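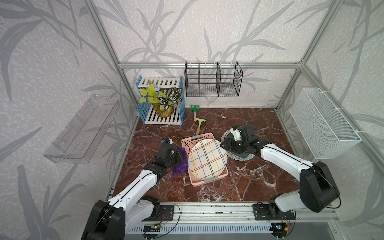 Robot Manipulation Laboratory, Handout 4
Comparing finger sets and camera positions with soft and hard objects

Before you come to the lab, please read this handout to the end and bring a printed copy. The log sheet is on the last page of the printed version.

1. What we compare

In Handout 3 you learned to move both arms without touching anything. In this session the arms touch things, and you will see that a good trajectory does not help very much if the fingers are wrong. We compare two finger sets and two camera positions. The controller stays the same for all groups (Wolis, the version which is already installed, please do not update it).

The finger sets are called Uvine and Athumani. Uvine fingers are stiff and end in a narrow tip. Athumani fingers have a softer pad and they bend a little when the force goes up. Both sets fit the same gripper body, so you change four screws per gripper and nothing more.

The camera positions are the fixed view, which sees the whole cell, and the wrist view, which travels with the gripper. Both are read by the Firow recorder with the same clock. If the two time stamps differ by more than 100 milliseconds, stop and restart the recorder. Data with a bigger difference cannot be compared later and you will have to repeat the trials.

2. The task

The task is wiping a plate. One arm holds the cleaning cloth and the other arm keeps the plate still. It sounds simple, but inside there are two very different grasps. The cloth has no fixed shape. Each time you put it down it has a new one, and the place where you took it before does not exist anymore. The plate has always the same shape, but it is thin, smooth and only the rim can be held.

Do the task with one plate lying on the floor of the cell, and then with a plate lying tilted in the plastic basket. The second case is more difficult. The rim is higher on one side, and the basket can slide when the wiping arm pushes. Write in your log if the basket moved, also when the wiping went well.

The small garden tools at the back are for the extra exercise in section 6. Leave them where they are until then.

3. Settings

Begin with the closing force at 200 on the Wolis scale. This scale has no unit, it is only a number from the controller, and you must not write newtons next to it. With the Uvine fingers you can go up to 400. With the Athumani fingers, please stay lower, the pad begins to fold and after this it does not come back to its place by itself.

Close slowly on the cloth. When the closing is fast, the fingers push the material away in front of them and you hold only one fold.

4. What to look at in the wrist view

Students often trust the wrist view too much, because it is near to the object. Consider what it cannot show. A bunched cloth takes a big part of the picture and hides the fingertips, and then you do not know how deep the grasp is.
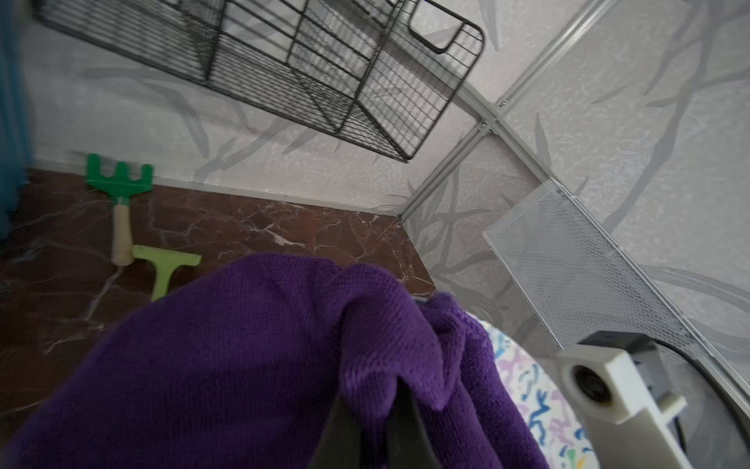 In such a case you have to use other signs. The first is the finger opening which the controller reports: if it is almost zero, you probably hold one layer or nothing. The second is the fixed view, where you can see how the cloth hangs. The third sign is the motor current, but it is noisy at low force and I would not base a decision on it alone.

The fixed view has its own weak point. When the arm reaches over a plate, the gripper covers the contact with the rim. So for the cloth the fixed view is often better, and for the rim it depends on from which side you come. I ask you to write for each trial which view you really used to decide – one word is enough.

5. Results of the last course

All groups together recorded 748 trials. I give here only the observations which we saw again in several groups.

Cloth: the Athumani fingers lost it less often during the wiping movement. The Uvine fingers took it more easily from a flat position, thanks to the narrow tip.

Plate on the floor: the Uvine tip goes under the rim well. The soft pad needs a steeper approach, and it tends to push the plate before it closes.

Plate in the basket: no clear difference. Most failures came from the basket and not from the fingers.

One group mounted Uvine on one arm and Athumani on the other. Their idea was good, but they did not exchange the sides, so we cannot separate the effect of the fingers from the effect of the arm. If you want to try a mixed configuration, do half of the trials with the sides exchanged.

6. Extra exercise

Pick up the hand rake by its handle, put it down with another orientation, and pick it up again using only the wrist view. Then do the same with the scraper. Which one needed more corrections of the approach, and at which height did you make them?

7. What to hand in

The log sheet, the Firow files, and one page of text. On this page, say which finger set you would choose if you could have only one for both arms. A short text with clear reasons gets full points. Failed trials stay in the log – please do not delete them, also the embarrassing ones.

Shared 9 times
Comments (3)

Guest: In section 3, is the 200 for both arms or only for the arm with the cloth?

Course author: For both at the beginning. Afterwards you can change each arm separately, but write it in the log.

Guest: We had the basket sliding in nearly every trial. Coming down more vertically with the wiping arm helped us a bit.

Contact: course office, during the semester until 4 p.m. | Copyright by the course author, free for use in teaching | Back to top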